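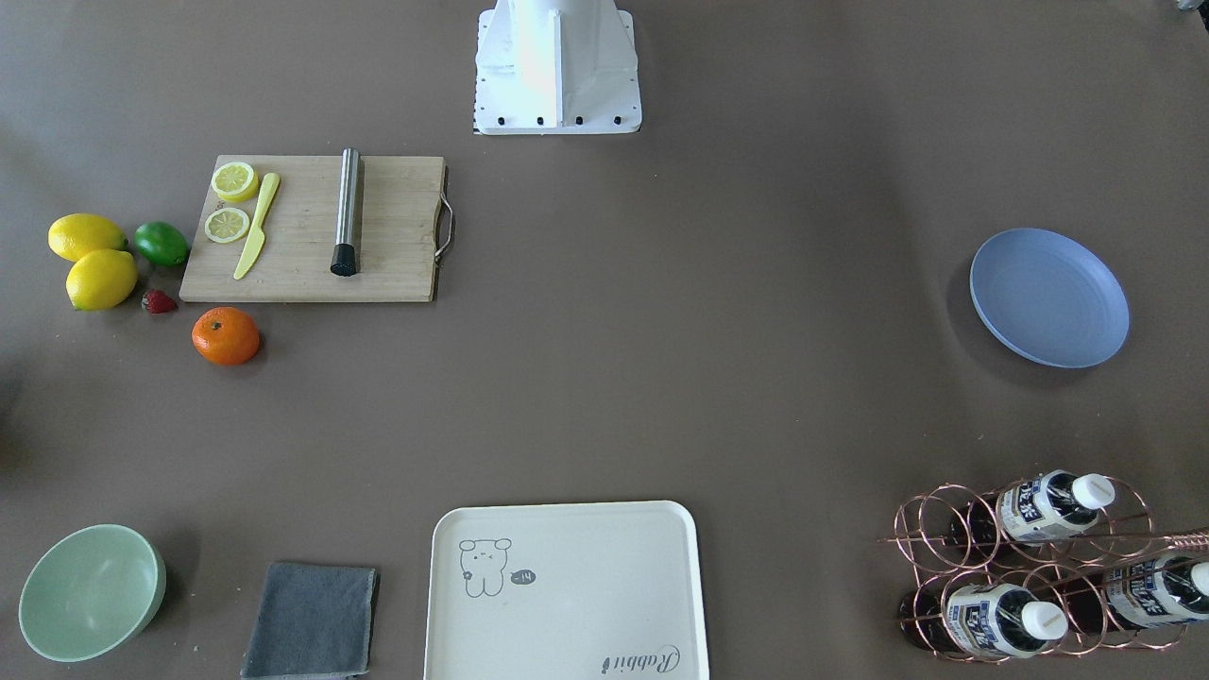 1. Opening (stand beside the table, wait until people sit)

Good evening and welcome. My name is Akosua Lamptey. I run the small drinks course at Flancombe, and tonight I will talk about how to prepare a table before you make lemonade for guests. I will speak for 20 minutes, then we make it together.

Say: I do not talk about recipes first. Most people have a good recipe already. The trouble comes when the guests are at the door and you are looking for the knife.

2. The middle stays free

- Fruit and board on one side, plate on the other side, and in the middle a big open space.
- When I started, I filled the middle first. Then I had no place for the glasses and I was moving things all evening.
- Ask the room: who has a table smaller than this at home? (Usually many hands.) For a small table, put the fruit on a chair next to you. It is fine.

3. The fruit

- Lemons, a lime, an orange, one strawberry. Whole fruit waits to the left of the board, or just under its corner, so the left hand takes it and the right hand cuts.
- If you are left-handed, please turn everything around. I forgot to say this at Gralleslow and one lady was very patient with me.
- Wash all the fruit, also the ones you only squeeze. The knife goes through the skin and into the juice.
- Roll the lemon under your palm before cutting. Do this slowly so the back row can see.

4. The board and the knife

- The board is a light wooden one with a metal handle. I like the handle because I can carry the slices to the glasses without touching them.
- Two slices of lemon are on it. Say that one is thicker. The thick one is for the muddling, the thin one is for the rim of the glass.
- The yellow knife is plastic. People ask me every time if it really cuts. For lemon yes, if you pull it and do not push. For orange you need more patience. With children at the table I use only this one.

5. The muddler

- Steel, with a black rubber tip. The tip goes down into the glass.
- Press and turn, 2 or 3 times. Stop there. If you press the peel too long, the drink becomes bitter.
- (Here I tell the story of my cousin's wedding in Piątek, nearly 100 glasses, all bitter. Keep it short!)
- Rinse it directly after use, because dry pulp is hard to remove.

6. The blue plate

- It stands alone on the right. It is for the finished slices, nothing else. Please no peels on it.
- A shallow plate is better than a bowl, you can see how much you have left.

7. Before we start to make

- Hand out the Culik sheets now, not earlier, or people read and do not listen.
- Remind about aprons.
- Questions about sugar: answer at the end.
- First group comes to the table, the others cut at their seats.

Contact: Akosua Lamptey, Flancombe drinks course | All rights reserved | Back to top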